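December 11, 2024
Freckling study, saliva extractions, second pass

Picked up the Steltmont samples where Brayan left them. The plate map from September had two wells swapped in row C (C4 and C5). I fixed the sheet and initialed it. Old version is in the back of the folder, crossed out.
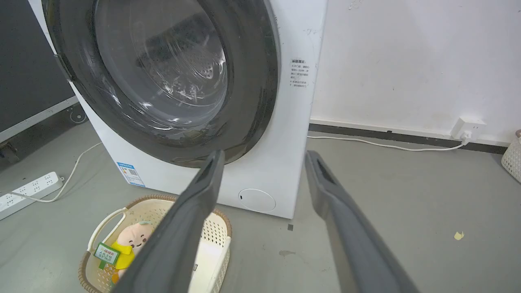 Extraction

Used the Pliletow kit, same lot as last time. Spun down, added the protein removal step, left on ice as per Fredy's note. Pellets were small but there. Sample 159 gave a stringy one that would not go back into solution, so I left it in the heat block over lunch and it came up fine.

Elution volume kept the same for all. Do not change this halfway like we did in the Zapata batch.
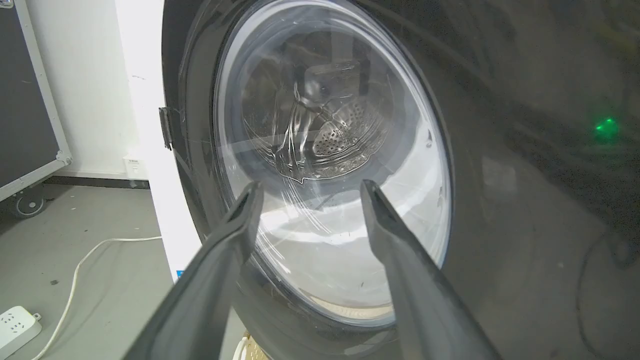

Washing machine door, seen from close up.

Readings

Most of the plate is good enough to send for genotyping. Low ones are marked in yellow on the sheet. Katherine wants the low ones repeated from the backup tubes before we decide anything – I would rather send them and see, but it's her call.

Ratio on the blanks looked odd at first. Wiped the pedestal and read them again, normal.
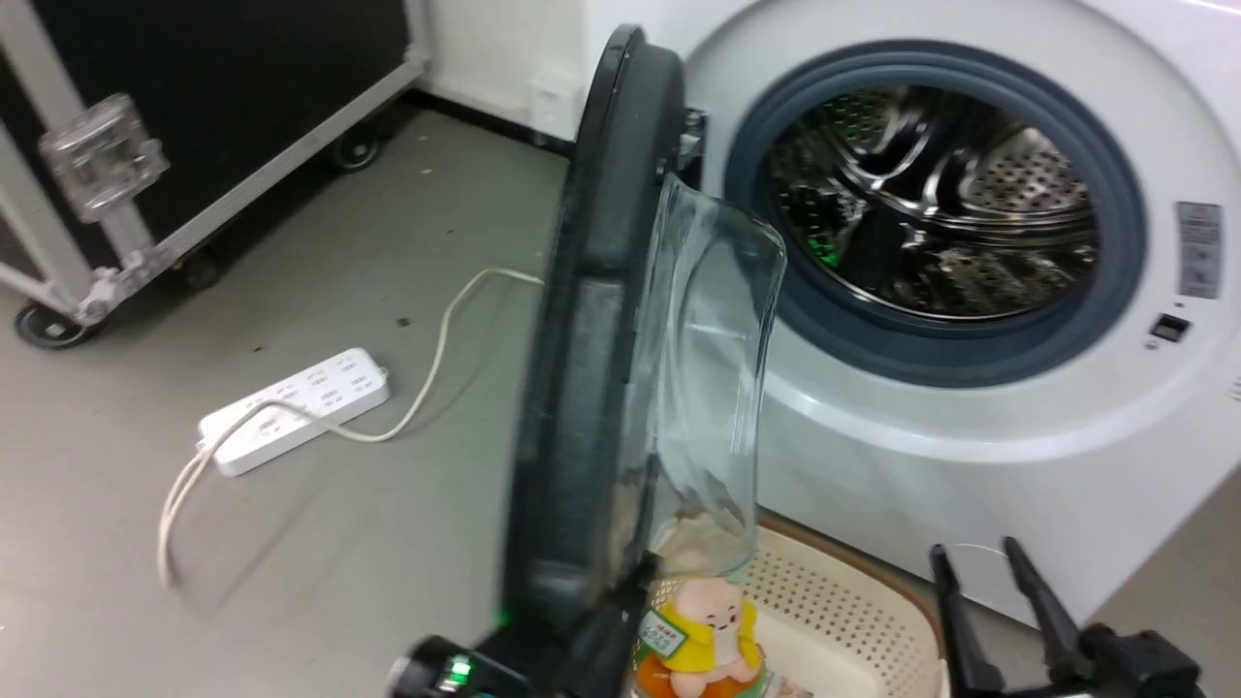

Maritza is still sorting the questionnaires. Some people ticked both "few" and "many" for freckles on the arms, and she is coding those as missing for now. The photo scores from Segundo don't have that problem but he has only done the faces.

Pigment gene primers are diluted 1,000 times from the Grarireck stock, top shelf of the small freezer, green caps.
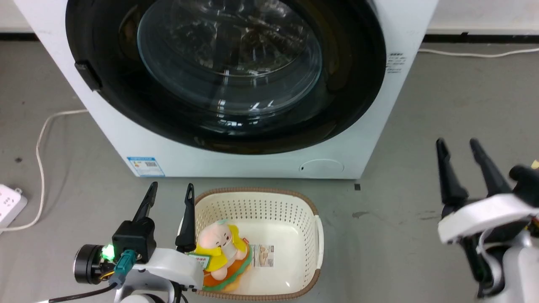

Gel booked for tomorrow morning. Need to pour it tonight and order more filter tips. Ask Fredy where the second comb went.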